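Workshop notebook, September, afternoon
2 min read

Hanger day again. I wanted to get through the thin white garments before the Kanar order shows up, and of course the thin ones are the worst of the lot. A heavy shirt sits on a wire hanger by its own weight and you can walk away from it. These flimsy ones bunch up along the bar the second you look elsewhere, and then one side hangs lower and you start over (I started over a lot).

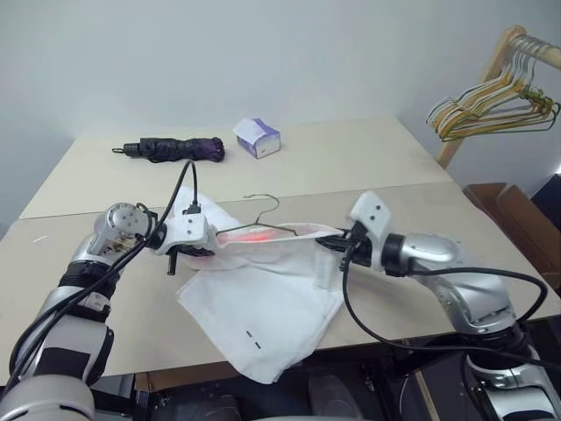
Anyway, the wire hangers. We have the yellow and green ones on the wooden rack and they're fine for nearly everything, but they do love to hook onto each other. I pulled at one and got a whole bunch! For now I'm hanging them all facing the same way, which helps more than I expected. The Fladano price list has a pack of 60 for next to nothing and I'm tempted, though what we need is a wider bar, and theirs are the same width as ours.

Stock sheet says 1,276 pieces still to hang and 1,651 in total, so we're further behind than I told Joson on the phone. Oops. I'll fix that in the morning.

Things to remember for the thin cloth: shake it out first, get the hanger in from the bottom hem so the neck doesn't stretch, then pull both shoulders out to the ends of the bar before lifting. If you lift too early it all slides to the middle and you've got a lump. I also like to leave the lower part loose over the front of the table, it keeps the back from folding under.

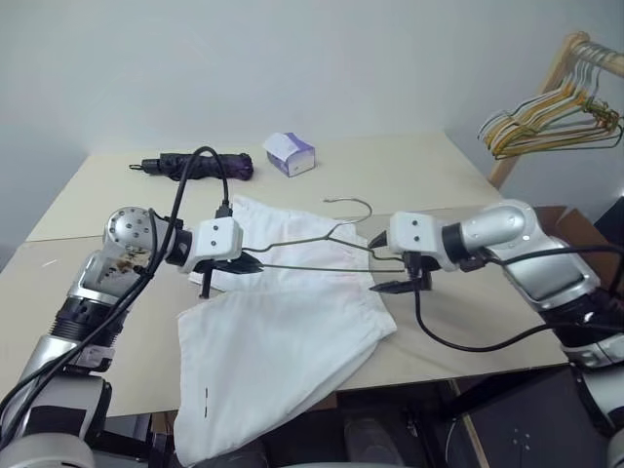 Would clips be quicker for these?
Only for the very slippery ones. Clips leave little dents in thin cloth, and the Özkan batch had to be steamed again because of it, all 16 pieces.

Still to do: sort the green hangers from the yellow, find out if the bent ones can be straightened or should just go, and flatten a couple of the cardboard boxes by the rack once they're empty. I keep bumping into them with my knee.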